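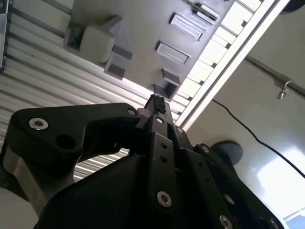 **Who can apply for the bench assembly place at Brillis?**

Any person over 18 who can work with small screws and hand tools for a full shift and who can read simple instructions in English. A school certificate in mechanics is welcome, but we do not ask for it.

## Bench assembler, Nostberg workshop

Brillis is a small firm which mounts plastic brackets and fixtures on panels, and also repairs older panels that customers send back to us. We are looking for two assemblers to start in September. One place is full time, the other can be made shorter for a student or a parent.

### The work

- fixing brackets to panels with hex-socket screws, after the drawing
- checking that each screw is seated straight and that no hole is left open by mistake
- replacing damaged brackets on returned panels
- writing the panel number and your initials in the work book
- keeping your bench and your set of keys in order

The panels are heavy on one side, so they are always lifted by two persons. Most of the day you will be standing. Chairs are available for the sorting of screws and for the paper work.

### What we would like from you

You have steady hands and you do not hurry when a thread is difficult. It happens every week that a screw goes in crooked, and we prefer that you take it out and tell us. Good eyesight is needed, with or without glasses. You should also be able to hear the warning bell of the loading door.

### What we offer

The pay is 151 crowns per hour during the first two months and 184 after that. There is a yearly clothing allowance of 2000 crowns for shoes and trousers. Lunch is from the kitchen at Jireš, across the yard, and the firm pays half of it.

New colleagues learn beside Vilém Brabec, who has the bench next to the window. The learning takes three weeks and is paid the same as other work.

### How to apply

Please write a short letter, one page is enough, and tell us what you have put together or repaired with your own hands. It can be from home. Address it to Ludmila Havlíček, Brillis, workshop office, door 118, Nostberg, or leave it in the box by the gate. Write a telephone number where we can reach you in the afternoon.

We invite every suitable person for a trial of two hours at the bench. Tools are prepared for you. Closed shoes are necessary, and long hair must be tied.

Questions about the shorter place are answered by Dalibor Ševčík at the same office.

Apr 16, 2022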